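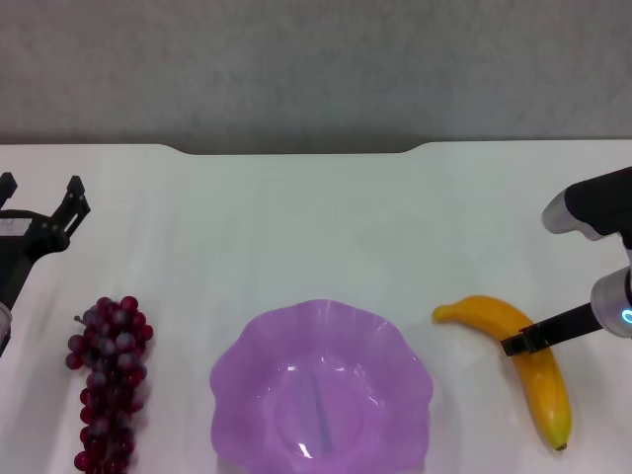 Turier two-arm demonstration kit, long-term review

Posted 23/09/2026

We bought the Turier bench in January to collect demonstrations for a policy that puts fruit in a bowl. I realise this is a problem most households solved some time ago. It is still a decent first task for a learning system, as fruit comes in awkward shapes and nothing terrible happens when you drop it.

What you get: two arms with black two-finger grippers, a pair of hand controllers to drive them, a head camera, and recording software called Bloxham that somebody must have loved once. The table is extra. Ours is white with a shallow notch in the far edge, and I would buy a matt one next time. Under our lights it shines, and a shiny plastic bowl on a shiny table gives the camera more highlights than it needs.

Setting up took 2 days. The arms bolt down easily enough, and the rest of the time went on Bloxham, which would not see the left arm until the right one had been unplugged and plugged in again. The manual covers this under "Enjoying your kit".

Driving it is better than I expected. The controllers are light, the lag is small, and after an afternoon you stop thinking about your wrists. The ring light on the arm is a cheerful blue and easy to spot out of the corner of your eye -- more use than the status window, which hides behind everything else.

The grippers are mixed. The squared fingertips are fine on a banana if you come down across the middle and take your time. Grapes are another matter. A bunch has no obvious place to hold it, and everyone who drives the arms has a private theory. Mine is the stem end. Whatever you settle on, write it down and make everybody do it, or the policy will learn all the theories at once and hover over the bunch like a guest at a buffet.

We have kept 277 episodes so far. Bloxham lets you mark an episode good or bad straight after recording, with one key for each, and the keys are next to each other. There is no undo. I have lost some lovely bananas that way.

Playback is very good. You can scrub the head view against the joint traces, and pauses where the driver was plainly having a think stand out at once. We trim those. Export is slow but has never lost a file.

I tried the rival Trellville kit at a workshop in Brurkau. It has nicer software and a bowl of its own in the box, but the controllers made my thumbs ache inside 30 minutes, and you spend far more time holding controllers than admiring menus.

Score: 4 out of 5. The missing point is for the two keys. If you are ordering, get the longer controller cables as well, and put a bit of tape over the bad-episode key until you need it.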